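Minutes – Wardrobe and Costume Store, 2023-09-21

Present: Tania Dewan (chair), Gus Ruiz-Ortega, Rozália Szalai, Yvette Charbonneau (minutes)
Apologies: Sabine Sauerland

**1. Last minutes**
Agreed, with one correction: the rail order went to Nordin, not Lolten.

**2. Storage**
Gus has cleared the back shelves. The long coats now hang by the door and the boots are underneath. He asked for 12 more lidded boxes. Agreed. The old hat boxes will stay until December, then we look again.

Rozália said labels are still coming off in the damp corner. Tie-on tags to be used there from now on – Rozália to write them.

**3. Washing and repairs**
Knitwear is to be washed by hand and dried flat. Two jumpers went through the machine last month and can't be worn. Yvette will put a note on the machine lid.

Nine items are in the mending basket. Gus takes the trousers, Rozália the rest. Zips to be bought in black only for now.

**4. Black knits**
Rozália would like one kind of black ribbed knit for all the plain costumes, so pieces can be swapped. The Murkach cloth is dearer but keeps its shape better than the Trunix. Tania asked how the hems would be finished. Rozália prefers a soft hem with no elastic. Gus would rather have a firmer edge as soft ones ride up. Left open until Sabine is back.
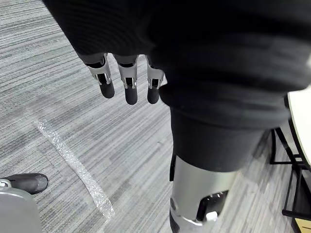
*Item 4: black knit or ribbed cloth, soft hem slightly bunched over the metal leg.*

Care of black cloth was also raised. It picks up fluff from the blankets, so the two are to be kept on separate rails. Clothes brush to live on the hook by the mirror.

**5. Money**
The cloth budget is 700 for the season. Tania will ask for Murkach's price on a full roll before anything is ordered.

**6. Any other business**
Yvette needs the cutting table for 14 costume bags. Gus to move the iron.

Actions: Rozália – tags, mending. Gus – boxes, trousers, iron. Yvette – note, bags. Tania – roll price.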